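Leller: Stadtbücherei zieht im Juli in die Brureo-Halle

Die Stadtbücherei Leller verlässt ihr Gebäude am Marktplatz und zieht in die frühere Brureo-Halle am Güterbahnhof. Der Stadtrat stimmte dem Mietvertrag am Dienstag mit großer Mehrheit zu. Der Umzug ist für Juli geplant, in dieser Zeit bleibt die Ausleihe drei Wochen geschlossen.

Am neuen Standort stehen der Bücherei 900 Quadratmeter auf einer Ebene zur Verfügung. Das bisherige Haus gilt seit Jahren als zu eng, der Kinderbereich im zweiten Stock ist nur über eine Treppe zu erreichen. Künftig sollen Kinder- und Jugendbücher direkt neben dem Eingang stehen. Geplant sind außerdem 27 Arbeitsplätze, ein Gruppenraum und ein Lesecafé, für das die Stadt noch einen Pächter sucht.

Den Innenausbau übernimmt die Firma Flaveck. Die Regale aus dem Altbau werden zum größten Teil weiterverwendet. Der Mietvertrag läuft über zehn Jahre und kann danach verlängert werden.

Kritik kam aus dem Ortsteil Trnka. Von dort fährt bisher kein Bus direkt zum Güterbahnhof – Fahrgäste müssen am Rathaus umsteigen. Die Verwaltung will bis zum Sommer prüfen, ob die Linie verlängert werden kann. Eine Zusage gab es in der Sitzung nicht.

Medien, die vor der Schließung ausgeliehen werden, müssen erst nach der Wiedereröffnung zurückgegeben werden. Mahngebühren fallen in dieser Zeit nicht an. Die Ausweise behalten ihre Gültigkeit. Was mit dem Gebäude am Marktplatz geschieht, ist offen. Darüber soll der Bauausschuss nach der Sommerpause beraten.
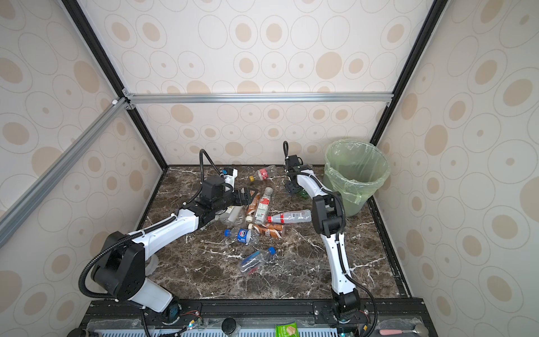
Zwei Roboterarme vor einer beige gemusterten Tapete.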